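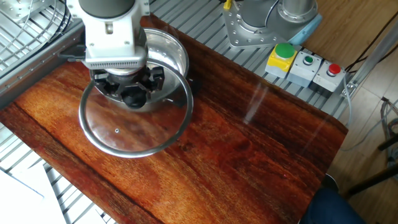 Igor Pešek
Cell integration and safety, Sarkemico

Handling rules for lids, revision 3

We rewrote our house rules for lid handling in February. The old text was one line in the gripper section ("grasp by handle") and left too much to whoever was setting up the task. The rules below apply to glass lids with a center knob, used on pots that stay on the table.

Grasp. Take the knob from above with the fingers spread evenly over it. No contact with the glass at any point, including during approach. A rim grasp is allowed only for lids without a knob and needs its own entry in the task sheet.

Tilt. A small tilt in transit is acceptable. Record it at lift and again before placement. If the two values differ by more than the task sheet allows, the knob has rotated in the fingers and the run is logged as a slip, even if the lid lands where it should.

Clearance. Raise the lid straight up until it clears the pot rim, then move sideways. Most of our contact events came from combined moves in the first part of the lift. Of 2,859 logged lifts under the old rule, 22 had rim contact.

Surface. Varnished tabletops stay in the test set. Transparent lids take on the color and grain of whatever is under them, and a bare matte table makes the problem look easier than it is. Do not put down a cloth to help the detector. If you need one for debugging, tag the run and keep it out of the totals.

Controls. Stop and start buttons go on the platform, outside the tabletop, with nothing stacked in front of them. Anyone seated at the table must be able to reach the stop without leaning over the work area. Check this from the chair.

Cables. Floor cables are to be coiled away from chair legs before the arm is enabled. This was already in revision 2 and is still the item most often marked down at inspection.

Lids with a loose knob are retired. Do not tighten and reuse them in the same series.

Open item: vent holes. Hustia wants the vent orientation recorded at placement. I have not decided.

Comments (3)

mkr_cells
Is slip logged per run or per lift? We do up to 3 lifts per run.

Igor Pešek
Per lift. I will fix the wording.

dana.t
Agree on the cloth. We found it in a third of our old runs and had to drop them.

Related posts
Task sheets: what goes in the header
Foley gripper pads, wear after 3,711 cycles
Notes from the Zollska audit
Button box placement, revision 2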